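Gukari Painting and Decorating: Frequently Asked Questions

Which areas do you work in?
We paint houses and flats in Plurnard and in the villages up to 30 km from it. For a bigger job we can travel further, please ask Rigoberto Londoño in the office. 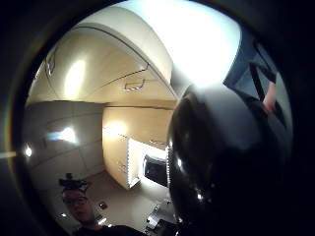

Our price is always for the complete room, with filling, sanding and two coats included. Doors and built-in cupboards are priced separately. For a run of cream upper cabinets with metal pull handles, we need to know if the colour stays the same, as a change from cream to a dark colour takes one more coat. The smallest job we accept is 800 euros.

Do I have to move the furniture?
Small things, yes. Heavy pieces we push to the middle of the room and cover.

How long do you need for one bedroom?
Normally two days. With old wallpaper to remove, count four.

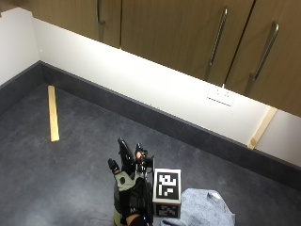

Can you paint in the winter?
Inside the house we paint all year. Outside work stops in November and starts again when the nights are free of frost.

When do I pay?
You pay 20% when you confirm the dates, and the rest after we have looked at the finished work together. Bank transfer or card, both are fine.

Can I buy the paint myself?
You can, but then our guarantee covers only the labour.

Prices on this page were last checked on Jan 26, 2019.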